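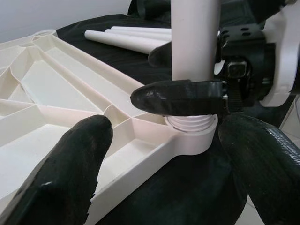 Bringing a Two-Armed Robot onto the Assembly Bench: A Guide for Small Workshops

5 May 2019

When we began handing over part of our flat-pack table assembly at Brarnside, I went looking for a friendly guide to the people side of it and came home with nothing much. So I've written down what worked for us, in the order I'd do it if I were starting again. We put together the Skollar side table, a light plastic thing with a square base and four screw-in legs, and our regular order is 900 of them before the end of August.

Before you start

Have a proper sit-down with everyone who works at the bench, and do it well before any crates arrive. Ours ran through lunch and into the afternoon (there was cake, which helped). People wanted to know about their hours first and the machine second, so have your answers about hours ready. If you don't know something yet, say so and give a day when you will.

Step 1. Write down the job as your people do it

Ask your most practised assembler to build a table slowly while somebody takes notes. You'll be surprised how much lives in the hands! Ours always gave a leg a small turn backwards to find the start of the thread, and that had never made it onto the job sheet in all our years of printing job sheets.

Step 2. Lay out the bench the same way every time

We cover the table with black cloth so the white parts show up well. The base goes down with its underside facing up and the sockets open, and the spare legs lie side by side to the right of it. Smooth the cloth as best you can, and agree on one layout between shifts — two tidy people can have two very different ideas of tidy.

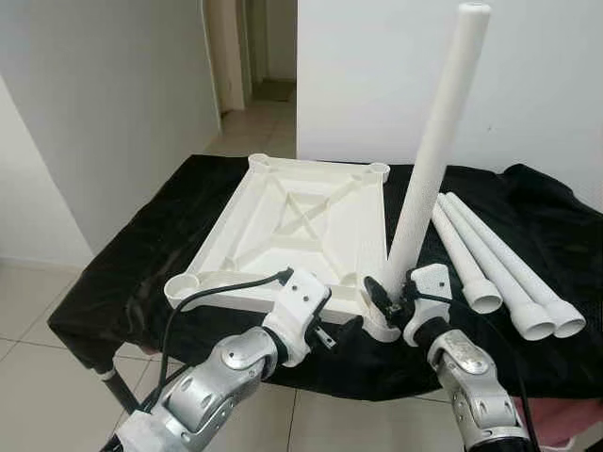 Step 3. Start with one leg

Resist the urge to run the whole table on the first morning. Choose one corner, get a leg standing upright in its socket, and stay with that corner until everyone at the bench is comfortable stopping and restarting the arms. Each person should have a turn at the stop button, including the ones who say they'd rather not. Check the thread by hand before moving on to the next corner.

Step 4. Settle who does what now

At our place the assemblers became setters and checkers. They lay out parts, watch the threads go in and decide what gets pulled aside. It's easier on the wrists and harder on the attention, so we shortened the stints and swapped people over more often. We also moved everyone to the Magaña pay grade for machine minders, and I'd urge you to sort out the pay before the training begins.

Keep a notebook at the bench as well. Ours has 38 entries so far, most of them about crossed threads and a few about the radio.
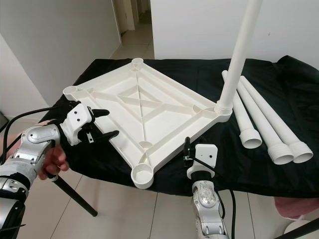
Do the assemblers need to know any programming?

Ours didn't. They learned to start, pause and reset the arms from a short checklist, and changes to the program itself go through Fudia, the firm that set it up for us. What they do need is a good eye for a leg that's sitting crooked, and they had that already.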